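Notes on leaving Orby after a year of daily use

11/29/20

I cancelled my Orby subscription last night. The streak counter stood at 62, which was the third streak; the earlier two ended on a camping trip and a dead phone respectively. What follows is mostly for my own records, but a couple of people at work have asked which language app to pay for and I would sooner send them a link.

Background: I started Dutch in February. My colleague Josefien Declercq is from Ghent and had been correcting my pronunciation of her surname for long enough. I had no Dutch at all, decent school French, and a commute that stopped existing in its usual form a month later.

Orby's scheduler is a conventional spaced repetition system with five boxes. A correct answer promotes a word one box, an incorrect answer drops it to the bottom. The export file gives the box number and last review date for each item, so the behaviour is easy to check. Mine has 981 items in it. The interval for the top box is fixed at 90 days, and reviews come due on day 91 if you do them in the evening, as the clock runs on UTC and I don't live there.

The fixed ceiling is my main complaint. A word like "water" should not come back at the same interval as "desalniettemin". Any scheduler with a per-item ease factor handles this. Orby had one in the beta, according to the old release notes, and removed it.

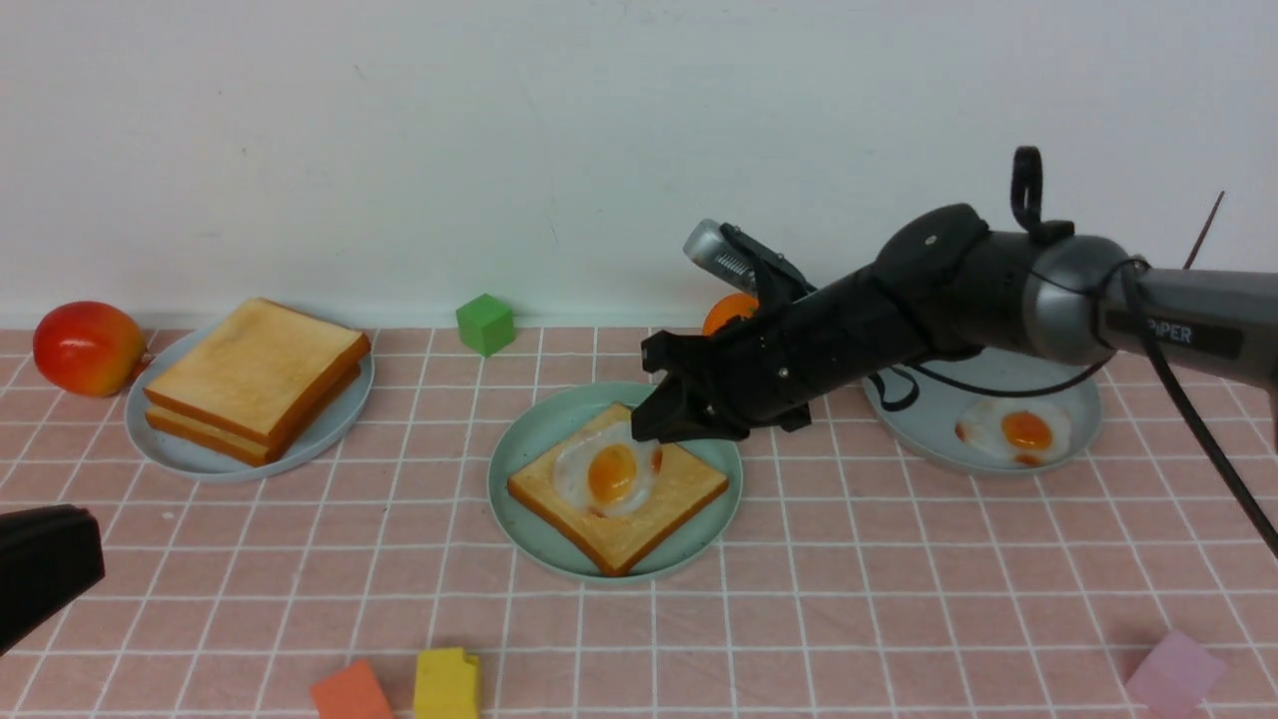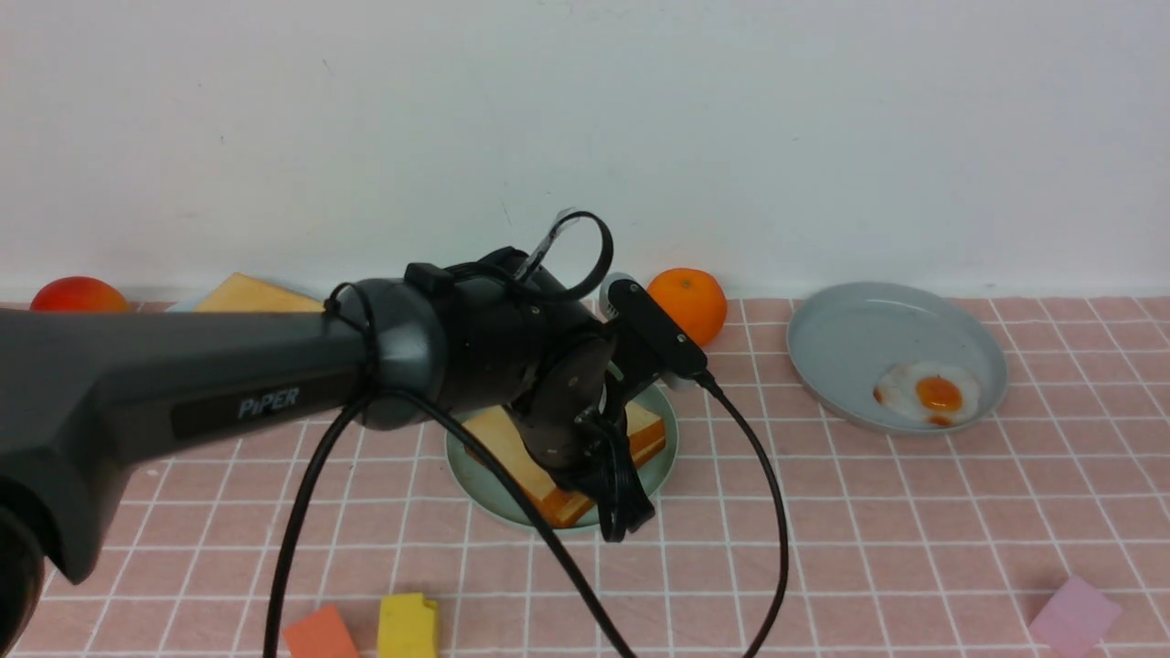 Second complaint: answer matching. Orby compares typed answers against a list of accepted strings, and the list is short. Dutch word order in subordinate clauses allows some variation with two verbs at the end. "Dat hij gewerkt heeft" and "dat hij heeft gewerkt" are both fine. Orby took the first and marked the second wrong, then dropped all four words to box one. I reported it. The reply thanked me for my enthusiasm.

Audio is better than I expected. The recordings are human, two speakers, both from the Netherlands. Josefien listened to a few and said I would end up sounding like a newsreader from Hilversum. There is no Flemish option.

I tried Kindance for two weeks in parallel. It has no written exercises, only timed listening, and the free tier stops you after ten minutes. The sentence audio plays at three speeds without pitch distortion, and the slow setting leaves the vowel lengths in proportion. Orby's slow setting just puts gaps between words. If Kindance let you export anything I would have stayed.

The other thing I used was a secondhand copy of Mulder, the grey grammar, lent to me by Thérèse Carrier, who taught herself from it before a posting overseas. It has no colour, no pictures and a very good chapter on "er". I got more out of that chapter than out of the entire Orby unit on the same word — the unit has eleven example sentences and never separates the four uses.

Current setup, then: Orby export converted to CSV, loaded into an open flashcard program, ease factor on, ceiling off. The conversion script is forty lines and most of that is fixing the accented characters, which Orby writes out in two different encodings depending on whether the item was added before or after the spring update. I'll put it up once I've cleaned out the hard-coded paths. Orby tells me my account stays readable until the end of the billing period, so anyone planning to do the same should run the export before cancelling. The button moves to a different menu afterward and it took me a while to find it.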